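Arms in the Break Room: Your Questions

Updated May 28, 2022

Am I being replaced?
No. The arms clear lunch tables at the Drostberg office. If clearing lunch tables is your whole job, please see Valentina Navarrete, who would like to know how you arranged it.

What happens to the cleaning crew?
Same people, same hours. Cleiton Evangelista's evening shift drops the table round and picks up the windows, which have waited since the move from Ilberg.

Can I leave my tray, then?
You already did. We got 106 complaints about it in April.

What does it have to deal with?
Whatever you had for lunch. Tipped cups with the lids still on, a paper bowl, a bread roll or pastry, a heap of small red food that sticks to nothing and rolls everywhere – all of it on one mat.

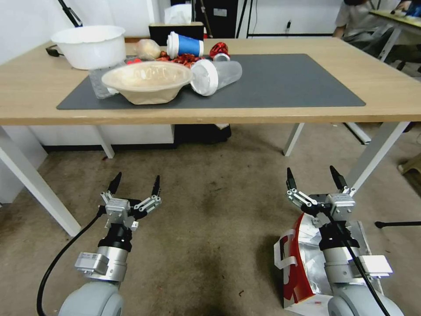 Does it record me eating?
The cameras point at the table. Clips are kept for 75 days and then deleted. Your chewing is of no interest to Hafiz Pangaribuan or his team.

Who do I call if it stops?
Extension 909. Please don't help it. Anderson Bastos helped it once and had to fill in a form.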